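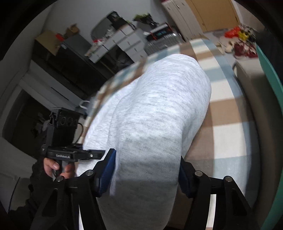

Slide 1. Light-gray heathered knit, over the bed.

Speaker notes: "Washing less, wearing longer"
Ye-rin Yang, Tencombe Library evening talks
27 Dec 2023

Slide 1 (leave up while people sit down)

Welcome, thanks to the library for the room. Restrooms are by the back stairs. Questions at the end, but stop me if a word makes no sense.

Say who I am: I ran the garment repair counter at Endell for 14 years. I am not a chemist. What I know comes from clothes that people brought in, and from asking how they had been treated.

Tonight is about knits. T-shirts, sweatshirts, sweaters, jersey sheets. Wovens get their own talk in April.

Slide 2: What a knit is

A woven cloth is threads crossing over and under. A knit is loops pulled through loops. Draw it on the board if the slide is too small from the back.

Loops move. That's where the stretch comes from, and it is also why a knit sags, twists and pills. When a loop breaks, the ones next to it can start to let go.

Pass around the two swatches. Ask people to pull them sideways, then lengthwise. Most knits give more sideways.

Heathered yarn: fibers dyed different shades and mixed before spinning. Small spots of fading are harder to see on it than on a solid color. Stains from oil still show.

Slide 3: Why things pill

Short fibers work loose, rub together and tangle into balls. Places to look: under the arms, where a bag strap sits, the seat of sweatpants.

Pilling is usually worst in the early months and slows down once the loose fibers are gone. Blends can be worse than pure cotton. The polyester is strong enough to hold the pills on, where cotton pills tend to break off.

Removing them: a fabric comb or a battery shaver, garment flat on a table. Don't stretch it while shaving. I have patched a lot of sweaters that were shaved over a knee.

Slide 4: How often to wash

Ask for a show of hands: who washes a sweatshirt after every wearing? Wait for it. No scolding.

My own habits, and I say they are only mine:
T-shirts and anything next to the skin, every wearing.
Sweatshirts over a T-shirt, after five or six.
Wool sweaters, a few times a season, aired overnight in between.

Spot clean the cuffs and collar. Cold water, a drop of dish soap, blot with a towel. Let it dry before deciding whether the whole thing needs a wash.

Slide 5: The machine

Inside out. Zippers closed. Cold or warm, short cycle. Don't put knits in with jeans or towels, they act like sandpaper.

Less detergent than the cap suggests. If the rinse water is still sudsy, use less next time. Fabric softener coats the fibers, and on cotton I skip it.

Tell the Fidier story here. A small hotel in Fidier asked Endell to look at a batch of 20 jersey robes that had gone stiff and gray. We expected worn-out fabric. It was mostly detergent that had never rinsed out. Two hot rinses with nothing added and 14 of them went back on the hooks. The others had torn seams, which I fixed over a weekend.

Pause for water.

Slide 6: Drying

Heat does more damage than washing. Look at the lint screen after a load: that is your shirt.

Sweaters flat on a towel, pushed gently back into shape. T-shirts can hang, folded over the line at the armpits so the pegs don't mark the shoulders. If you use the dryer, low heat, and take things out slightly damp.

Slide 7: Storing

Fold sweaters. Hanging pulls the shoulders down, and a heavy one can grow an inch or two in length over a winter. Show the fold with the blue cardigan: sleeves in, sides in, then up from the hem in thirds.

Clean before storing. Moths go for food and sweat as much as for wool. Cedar helps a little while it smells strong. A sealed bag helps more.

Slide 8: Small repairs

A hole smaller than a pencil eraser can be closed in ten minutes. Ballpoint needle, matching thread, catch every loose loop before pulling closed. Work from the inside.

At Endell we kept a log. In my last year there were almost 700 repairs, and the most common was a seam opening at the underarm. Anyone here can learn that one.

Hand out the Min needle packs now, one each. Leftovers go back in the tin.

Slide 9: Questions

Likely ones:
Does vinegar set color? Not in modern dyes.
Can you unshrink wool? A little, with hair conditioner and patience. Felted wool stays felted.
Freezing jeans? Doesn't clean them.

Mending table is open until closing. Swatches back to me, please.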